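Renters Claims: Your Questions, My Answers

Serena Costa, Edomum Claims Help, Sirton
Updated Jul 8, 2025

I've been helping tenants with property claims for seven years, first at an insurance office and now on my own, and the same questions land in my inbox every week. I've put my answers on one page so you can read them at midnight with a wet carpet under your feet. I'm a claims helper and I'm not a lawyer, so if you've been served papers or somebody got hurt, please call an attorney first and me second.

My upstairs neighbor's tub overflowed into my place. Whose insurance pays?

Start with yours! I know it feels unfair when you did nothing wrong, but your own renters policy is usually the fastest way to get your things replaced. Your insurer can then go after the neighbor's insurer for the money if the neighbor was careless. If they recover it, ask about your deductible, too. Sometimes you get all of it back, sometimes a share, and sometimes nothing, but you do have to ask.

Doesn't my landlord's policy cover my stuff?

Almost never. The landlord's policy is there for the building – walls, pipes, floors, maybe the appliances that came with the unit. Your couch and your winter coat are yours to insure. I had a whole hallway of tenants in the Cirillo building learn this in the same week last April, and it was a rough bunch of phone calls.

How soon do I have to report it?

Read the page in your policy called something like "Your Duties After Loss." Most of them say "promptly" and leave it there, which drives me up the wall. I tell people to call the same day if they can. The proof of loss form is a separate thing with its own deadline, and in plenty of the policies I read it's 60 days from when the company asks for it. Check yours and write the date on the calendar in ink.

What if I don't have receipts?

Hardly anyone does. You can use bank and card statements, order confirmations in your email, the manual in the kitchen drawer, or a birthday photo where the TV happens to be behind the cake. For older things, I find the closest match being sold today and note the price and the store. An adjuster can argue with your number, but they do need something to argue with.

Do I have to list every single thing?

Yes, sorry. I mean, you can group the small stuff ("kitchen utensils, one drawer"), but anything you'd be annoyed to buy again gets its own line. Go room by room and open every closet. Clothes are where people lose the most money, and it's always the same reason: they write "clothing, misc." and move on. Write down what it is, the brand if you remember it, how old it is and what you paid. Then lay each piece out flat in decent light and take a couple of pictures, one of the whole thing and one closer in.
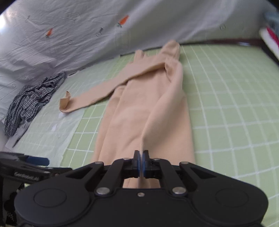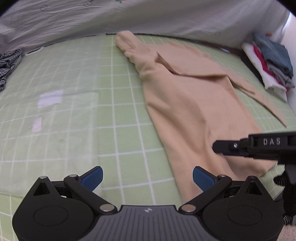

Beige garments, green grid: two pictures.

Can I throw the ruined things away?

Please wait. The adjuster has a right to look at them, and I've seen perfectly good claims get stuck for weeks over a mattress that went to the curb too early. If something is moldy or smells so bad you can't live with it, email your adjuster, say you need to get rid of it, and ask for a yes in writing. Take your photos before it goes. For fabric and carpet I also like to keep a cut piece in a zip bag, labeled.

What's the difference between actual cash value and replacement cost?

Actual cash value is what your used thing was worth the moment before it got ruined. Replacement cost is what a new one of the same kind costs now. With replacement cost coverage there's a catch people miss all the time: many companies pay you the lower amount first, and you get the rest after you've bought the new item and sent in the receipt. So keep those receipts, and find out how long you have to send them. There's a deadline for that as well (of course there is).

The adjuster wants a recorded statement. Should I give one?

If it's your own company, your policy most likely says you have to cooperate, so yes, but you can schedule it for a time when you aren't standing in a puddle. Have your list in front of you. Answer what was asked and stop talking. "I don't know" is a complete answer, and a guess can come back to bite you. If it's the neighbor's insurance company calling, you generally don't owe them a recording. You can be polite and say you'll put it in writing.

My offer came in way too low. Now what?

Ask for the itemized worksheet, the one showing the price and the depreciation they used on each line. Nine times out of ten I find something silly in there, like a two-year-old laptop marked down as if it were an antique. Then send back a short letter with only the lines you disagree with and your proof for each. If that goes nowhere, look for the appraisal section in your policy, or file a complaint with your state insurance department. Filing one is free, and you can do it yourself.

Will my rates go up?

Maybe. It depends on your company, your state and what else you've claimed. If the damage is just a hair over your deductible, I'd do the math before you file. You can ask your agent general questions, but be clear that you're only asking – some companies make a note of the call.

Do you use an app for inventories?

I've tried a few. Plorar is the one I keep on my phone, mostly for the way it puts the date on every entry. A spreadsheet works just as well, and so does a spiral notebook. Whatever you pick, keep a copy somewhere outside your apartment!

What do you charge?

The first call is free, and we can usually sort out the next step while we're on it. If you want me to go through your whole inventory with you, I charge a flat fee and I'll tell you what it is before we start. I don't take a percentage of your claim.

How do I reach you?

The contact form at the bottom of the page comes straight to me. Put your policy type and the date of the loss in the first line, and attach the declarations page if you have it handy. I answer in the evenings, after dinner.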